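Week 6 notes from the Mellville robotics elective. Posting these mostly so my lab partner Hsiu-ying Cheung stops asking me where the calibration numbers are. 1/

The assignment: the arm pushes blocks into a layout given as a short text instruction. Pushing only, no grasping. Contact is one vertical rod. The policy gets a camera image and the instruction and outputs a 2D displacement for the rod tip. Rod height stays fixed during a run. 2/

Z is locked in the controller, so a bad prediction can shove a block off the board but can't drive the rod into it. Chia-hao Shih wrote that limit in October after the first section bent a rod. Leave it on. 3/

Calibration: four board corners clicked by hand, homography to board coordinates, check against the center point. If the center is off by more than a block's width, redo the corners. The usual mistake is clicking the table side of the near lip. 4/

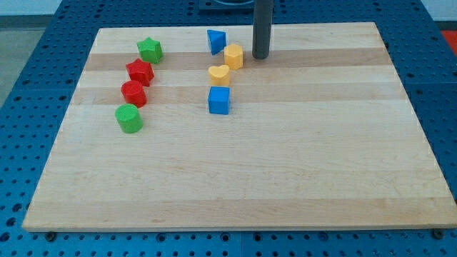 Our team has the grouping instructions this round, which means writing the success check as well as training on the demos. First version took the centroid of each color and thresholded the spread. It fails on layouts like this one: green star, red star, red cylinder, green cylinder in one chain, with the blue and yellow blocks in a second group to the right. Any person would call that two groups. Per-color spread scores the greens badly, with both reds sitting between them. 5/

Second version: build a graph with an edge wherever two blocks are closer than a set gap, then count connected components. Color only comes in afterward, to check which blocks belong to which component. Short function, no learned parts, and it handles curved chains. 6/

Gap threshold is still a judgment call. Too small and a chain splits at its widest joint. Too large and the columns merge. Anathi Rampersad suggested scaling it by block width instead of using board units, and that cut down the disagreements with our hand labels. 7/

Hearts are a separate problem. The pose estimator returns the center of the bounding box, and on a heart that isn't where it pivots when pushed. Push near one lobe and it rotates more than it travels. Stars catch on neighbors. Cylinders are easy unless you hit them off center, then they slide out sideways. 8/

Demo set after filtering: 3019 episodes. Dropped anything where the operator paused long enough to log zero motion, plus runs with a block off the board at the end. Glória Teixeira has the filter script, ask her before writing your own. 9/

Still open: the instruction "separate the groups" has no distance in it. Ms. Hung wants a number in the report and a paragraph defending it. We're using two block widths for now. 10/

Code goes up once the grader stops timing out on the component check. If your team has the sorting instructions and wants to compare thresholds, send me your label file, CSV please. 11/11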